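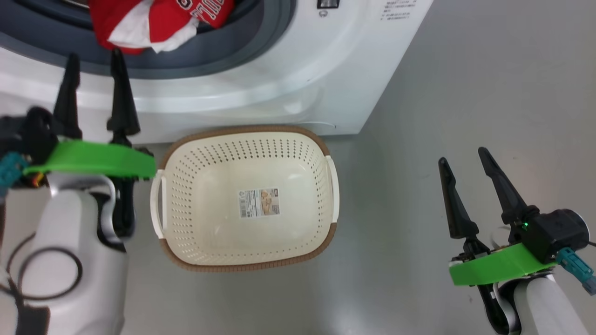
Red and white clothing at the door of a front-loading machine.

Demissie Laundry Care
Woven Clothing Labels and Garment Marking Service

Product overview

Demissie woven labels are supplied to residential care homes, boarding schools, hospitals and sporting clubs that launder clothing on behalf of other people. Each label carries a name, a room or locker number, or a short code chosen by the customer. Labels are available in sew-in and heat-seal versions, and both may be ordered on the same account.

The labels are woven in polyester with the lettering formed in the cloth itself. The standard background colour is white, with lettering in black, navy or red. Grey and cream backgrounds are available on request and may take longer to supply.

Sew-in labels have folded ends and should be stitched on both short sides. Heat-seal labels are cut flat and are applied with a heat press. A household iron may be used for small quantities, provided that steam is turned off and the label is pressed through a clean cotton cloth.

Ordering

Labels are sold by the name, in packs that may be divided between two versions of the same wording. Institutions that mark clothing for a large number of people may prefer the bulk roll, which is supplied in lengths of 1000 or 2000 labels and carries the name of the institution only. A blank space is left on each bulk label for a number to be written in laundry marker.

Names are woven exactly as they appear on the order form. Accents and other marks are included at no extra charge, and customers are asked to write them clearly. A name such as Raíssa Toledo will be woven with its accent unless we are instructed otherwise. Proofs are sent by email and must be approved before weaving begins. Changes cannot be made after approval.

Orders are prepared at our Namuvberg workroom. Collection from the Skestlow counter is available by arrangement with Rosemarie Weidemann, Customer Accounts.

Product range

Avis Sew-In: woven label with folded ends, for uniforms, knitwear, towels and bedding.
Avis Heat-Seal: flat woven label with adhesive backing, for cotton and polycotton.
Avis Bulk Roll: institution name with writing space, 1000 or 2000 labels.
Avis Marker: black laundry pen, sold in packs of 3.

Heat-seal labels are not recommended for wool, silk, nylon or waterproof outerwear. Sew-in labels should be chosen for these items.

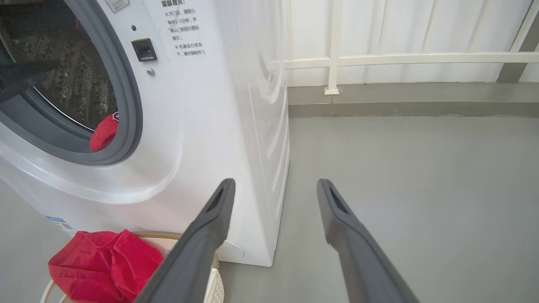

By Dalva Godoy
Garment Marking Adviser
Page revised 05/08/2023

Guidance on placing labels

A label should be placed where staff can find it without unfolding the whole garment. For shirts, jumpers and dressing gowns, the inside back of the neck is the usual position. For trousers and skirts, the inside back of the waistband is preferred. Socks should be marked near the top edge, on the outside if the wearer does not object, and each sock in a pair requires its own label.

Sports clothing needs some care. Printed numbers and club lettering can be damaged by a hot press, and a heat-seal label should never be applied behind them. We advise a sew-in label at the side seam. Where a club owns the clothing and lends it to players, two labels may be used, one with the club name and one with the player's number.

Towels and face cloths should be marked in one corner. Bedding is best marked at the hem, in the same corner on every item, so that folded linen can be sorted on the shelf.

Washing and drying

New heat-seal labels should be left for a full day before the garment is washed. Follow the care instructions sewn into the garment by its maker. Chlorine bleach will shorten the life of coloured lettering and should be avoided where possible. Tumble drying is suitable for both versions - very high settings may cause the edges of heat-seal labels to lift over time. A lifted label may be pressed again once. If it lifts a second time, it should be removed and replaced with a sew-in label.

Replacement and returns

Labels woven to order cannot be returned unless the wording differs from the approved proof or the weaving is faulty. Please keep the faulty labels and write to Faizal Mandagi, Quality and Returns, quoting the order number printed on the packing slip. Replacement labels are sent free of charge.

Unopened markers may be returned in their original packaging. Opened markers are not accepted.

Repeat orders

Approved wording is kept on file, and repeat orders do not require a new proof. Customers who wish to change a typeface or lettering colour should complete a new order form.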